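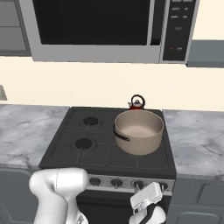 # Kitchen robot pilot: budget and planning questions

Updated August 19, 2021. Send anything not covered to Lies Dijkstra at the Tedthorpe office.

**What are we buying?**

Two arms with grippers, one mobile base, and the simulation licence. The licence is a separate line on the Oveck quote and renews every October.

**Why pay for simulation before the arms arrive?**

Delivery takes 33 weeks. Uthai's group can work on knobs, doors and handles in the simulated kitchen during that time. It also lets us settle reach and base height before we sign off the mounting plate, which can't be returned once cut.

**Do we need a real kitchen?**

Yes, by the second phase. Plan for a range, a microwave above it, and counter on both sides. Gas is not required. A range with the supply disconnected is fine if the knobs still turn.

**How much does the licence cost?**

£383 per seat per month. We have budgeted for 5 seats. Unused seats can't be carried over.

**Can one seat be shared?**

Only one person can be logged in at a time. Two people on different shifts may share.

**Are spare gripper fingers included?**

One set per arm. Order a second set with the main purchase, as small orders carry a handling charge.

**What is most often left out of the budget?**

Floor fixings, an electrician's visit, the safety assessment and staff time for training. Put each on its own line of the form.

**Who approves changes to the order?**

Lies, up to the agreed total. Anything over that goes back to Uthai Chaiyaporn with a revised quote attached.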